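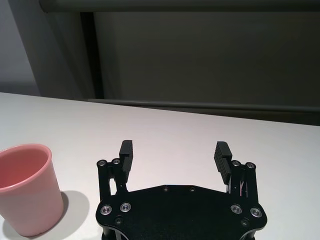

Pink cup, white table.

August, 4:40 pm
Notebook entry by Chutima Somboon
3 comments | 11 shares

OK, glaze notes before I forget everything. I finally got the Isteldale clay out of the kiln this afternoon and I have feelings about it.

Quick recap for anyone in the studio who wasn't following along. The old body we all use (the Tedesco buff) has been getting harder to find, and the last two bags I opened had little gritty bits in them that chewed up my fingertips. So I bought a small batch of Isteldale, which is a smoother stoneware, and threw a bunch of test tiles and four little bowls with it over the past couple of weeks. Bisque went fine. Nothing cracked, nothing blew up, and the bisque color is a nice biscuity cream that takes pencil really well if you like to mark your tiles that way.

Then the glaze firing, which is what this entry is really for. Peak was 2,200-and-something on the controller as usual, I used the same slow program we use for everything, and the shelf cones looked right, so I'm not going to blame the kiln this time. Total for the session on the energy meter and shelf wash and all that I'll add to the sheet later.

The matte white: gorgeous! It came out like the inside of an eggshell. On the Tedesco it always goes a bit gray and sad over the rim, and on this clay it stays put and stays white. I dipped for a count of three and that was plenty. Two dips was too thick and it crawled near the foot on one tile (the one with the notch, it's on the windowsill if you want to see).

The celadon: hmm. It's fine? It's greener than I expected and it pooled in the stamped lines, so if you like texture you will be very happy. I wanted something quieter. I'm going to try cutting the iron down a touch and see.

The tenmoku ran. A lot. I lost one bowl to the shelf and had to take the chisel to it, and there's now a scar on the shelf on the left side, sorry, I will grind it out and re-wash it. PLEASE put a cookie under anything with tenmoku on this clay until we figure out what's going on. My guess is I put it on too heavy near the bottom, but it also ran on a tile where I was pretty careful, so who knows.

Shrinkage, for the people who make lids: I scratched a 70 mm line on the wet tiles but then I smudged the ones I cared about most, so I only have decent readings off the flat slab pieces and I don't trust those yet. I'll redo them properly. Don't cut any lids to my numbers.

Slip! I nearly forgot. I mixed the leftover trimmings into a casting slip just to see, 300 grams dry to start, and it's lovely and smooth but it settles like crazy overnight. I came in the next morning and there was a brick at the bottom of the bucket with tea-colored water on top. A few more drops of deflocculant and a lot of stirring brought it back. I used the Curnoter sieve, the finer one, and it went through without much fuss. If you borrow that sieve, rinse it right away (somebody let iron slip dry in it and I was picking at the mesh with a toothbrush for most of my lunch).

Oh, and the waste bucket is full again. I know it's boring. I'm just putting it in writing.

Things I want to try next time:
- matte white over black slip, with the slip brushed on and then scratched through
- celadon with less iron, and one tile with none at all
- tenmoku stopped well above the foot, on a tall tile, standing up
- the same three glazes on the last half bag of Tedesco so we have a side by side before it's gone

Oltside has the Isteldale in stock again, and if four or five of us go in together the delivery works out much nicer. Put your name on the clipboard by the wedging table with how many bags you want. I'm down for three already, which my back will regret.

The tiles are all numbered on the back in underglaze pencil. Number 29 is the good white one and it's MINE, look but please put it back. I'm going to unload the bottom shelf tomorrow morning once it's cool enough to touch, and there are a couple of mugs down there that I can't remember glazing, so come claim them.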